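**Ticket 2036 - Fomix payroll import drops the last page of timesheets**
Opened 2019-07-19 by Reiko Kobori
Status: waiting on customer

Hi again, and thank you so much for sending the export over so quickly! I know payroll week is no fun at the best of times, so I'll try to get you moving before lunch.

I loaded your file into a clean copy of Fomix and got the same thing you did: 152 rows go in, and the last page never shows up. No error, no warning, just a cheerful green "Import complete" - I can see why you didn't trust it.

What I tried so far:

- Saved the file again as plain CSV. Same result.
- Turned off the Ridia add-on and restarted. Same result.
- Took out the row for the employee with `1984` typed in the hours column. All the rows came in!

So I'm fairly sure that one is our culprit. My guess is that somebody put a birth year in the wrong box (I have done this myself, more than once), and the importer quietly stops reading when it meets a number that big. It really ought to tell you so, and I've passed that along to the developers. 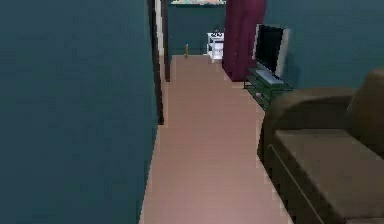
For now, please fix that row on your side and run the import again with "Replace existing" ticked, or you'll end up with everybody listed twice. If you still have the January file that gave you trouble, send that too and I'll gladly check it for the same problem.

One small thing - the Fujimoto office is still on version 3, and the checkbox there is called "Overwrite" instead.

Warmly,
Reiko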